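Zandham Athletic Boosters
Equipment Room Tips for Football Families

Updated Mar 21, 2025

The following guidance applies to all players who take school-issued equipment home between games. Questions should be directed to Getsemaní Quezada in the equipment office, extension 770.

Helmets

Wipe the shell and the inside pads with a soft cloth, warm water and a small amount of mild dish soap. Do not use bleach, paint thinner or any cleaner with a strong solvent. Allow the helmet to dry at room temperature, face mask down, away from heaters and car windows. Decals are not to be removed at home. If a pad has come loose, bring it in with the helmet.

Shoulder Pads

Open every strap and buckle before cleaning. Sponge the lining, then hang the pads on a wide hanger with space on all sides. A closed gym bag is not an acceptable place to dry them. Players who share a garage or laundry room with siblings should label both halves.

Jerseys and Pants

Treat grass stains before washing. Work a little liquid detergent into the fabric with an old toothbrush and leave it for 30 minutes. Turn the jersey inside out, close all fasteners and wash in cold water on a gentle cycle. Fabric softener is not permitted on game jerseys. Hang to dry. Numbers that have begun to peel should be reported before the Dangate game and not ironed down at home.

Mud on Cleats

Let mud dry completely, then knock the soles together outdoors and brush away what remains. Remove the insoles and fill each shoe with crumpled newspaper overnight. Check that all studs are tight. Replacement studs are available in bags of 100; a player may take up to 6 at one time.

Small Parts

Chin straps, screws and mouthguard cases are the items most often missing at collection.
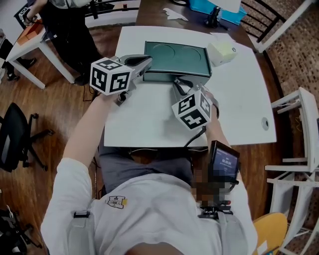
Families are asked to keep these parts together in a zippered pouch marked with the player's last name and locker number. Mouthguards should be rinsed in cool water after each use and stored in a vented case. Hot water will change their shape.

Returning Equipment

All items must be clean and dry when returned. Bring them to the Cárdenas Field House, side entrance, and have the checklist signed at the counter. Equipment not returned by the end of January is billed to the family account.

Form 2192 (Lost or Damaged Equipment) is available at the same counter.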